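Notebook, 18 February 2019
Cold glue trials for box repair, continued
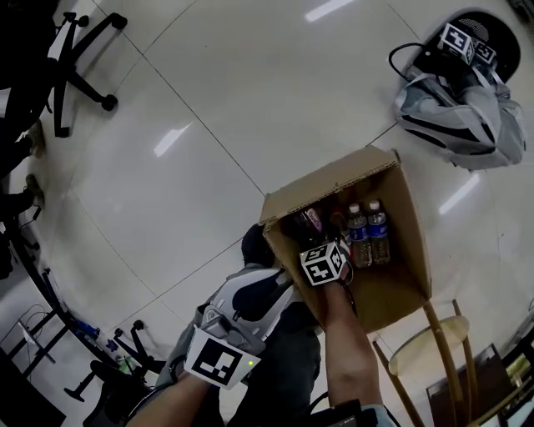

Where we left off
The Clernex batch from September has thickened in the jar. It still spreads, but it drags on the brush and leaves ridges. I thinned a small amount with water, one part to 12, and it went on better. Kept the rest as is for comparison. Ilir thinks the lid was never seated right. Could be, the rim was crusted all the way around.

Today's joints
Cut strips from the same sheet of single-wall board, grain running the long way on all of them. Glued lap joints with three adhesives: Clernex thinned, Clernex straight, and the wheat paste Kayode cooked this morning. Overlap the same on each. Pressed under the iron plate for 83 minutes, longer than planned because the phone rang and then I was looking for the good calipers. They were in the drawer with the bone folders.

Peel results
Wheat paste: paper tore before the joint let go, all strips.
Clernex thinned: same, except one strip that opened at a corner. Brush skipped there, I think.
Clernex straight: held, but the liner cockled badly and the strips curled toward the glue side. Not usable on anything that has to close flat.

Humidity in the room was up compared with last time. The gauge by the sink reads differently from the one on the shelf, so I am not writing down either number until they have been checked against each other.

Notes from Ilir Vukadinović
He wants the corner joints tried next, since that is where the Wunis cartons fail — the score line cracks first and the liner follows. He suggests a strip of thin paper on the inside of the fold, pasted out and left to relax for seven minutes before it goes on. Kayode Akande would use cloth. We will do both.

To do
Make fresh paste, strain it twice.
Order a new jar of Clernex, smaller size.
Cut 13 corner pieces, scored on the bench and not by hand.
Leave today's strips under light weight and peel the spare set tomorrow.
Ask Kayode where the second plate went.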